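Kitchen & Home > Tips > Feeding a Crowd

Charity run breakfast, tips from the kitchen side

Post-race food for the Losadbridge fun run again this February. Got asked for my notes so this is them, typed fast, sorry. We fed 187 last year out of one church kitchen with a four burner stove. Mostly it worked.

Chili first. Make it the day before. Tastes better and you can skim the fat once it's cold. Cool it in shallow pans, never the big stockpot, the middle of a stockpot stays warm for hours. Two inches deep, lids off till it stops steaming, then straight in the fridge.

Reheat slow and stir from the bottom. If it catches, don't scrape! Pour the good part into a clean pot and leave the burnt layer where it is.

Burnt pot: water, big spoon of baking soda, simmer ten minutes, let it sit overnight. Wooden spoon takes it off in the morning. 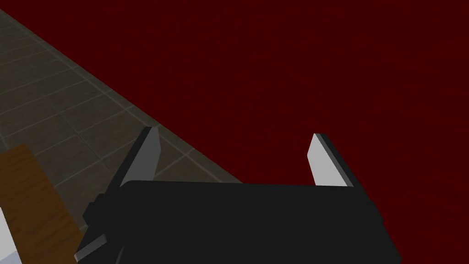 Gripper open, fingers wide apart.

Bananas. Buy them green-ish four days out. Keep them out of the fridge and away from the bagels, everything near them ends up smelling of banana. Cut in half with the skin on, people take a half and actualy eat it.

Bagels, slice ahead and bag them back up tight. Pre-sliced ones are never cut all the way thru and you get a line backing up at the toaster. Skip the toaster altogether if your wiring is old. Ours tripped the breaker with two toasters and the coffee urn going. Urn gets its own outlet, other side of the room.

Coffee: fill the urn with cold water, start it an hour before the first runner is due. Rinse the basket right after, not later. Old coffee oil in the urn, run a pot of half white vinegar half water thru, then two of plain.

Orange slices. Sharp knife, damp dish towel under the board so it doesn't walk. Eulalia Daza does wedges, I do rounds cut in half. Wedges are easier with cold hands, she's right. Keep them covered with a wet paper towel.

Tomatoes for the sandwich table go on last. Salt the slices, drain on a rack 20 minutes, pat dry. Bread stays dry a lot longer. Serrated knife if your good one is dull. Store whole ones stem side down on the counter.
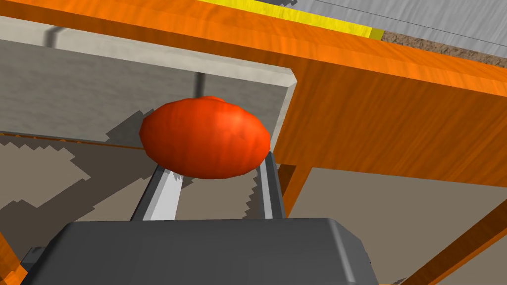

Red tomato, a bit wider than tall.

Labels. Masking tape and a marker on every pan, what it is and any nuts/dairy. Tape sticks to a dry lid only so do it before filling.

Cups. Paper ones, stack upside down on a tray, wind gets them otherwise. Fill water cups half way. Full ones just get spilled on shoes.

Trash: put three bags in the bottom of each can, under the one you're using. Pull one, next is right there.

Leftover chili freezes fine in quart bags laid flat. Sour cream doesnt freeze, send it home with somebody. Towels need a hot wash the same night or they go sour.

Borrowed pans go back to Roswitha Gerlach, she has the list. Check the lids match.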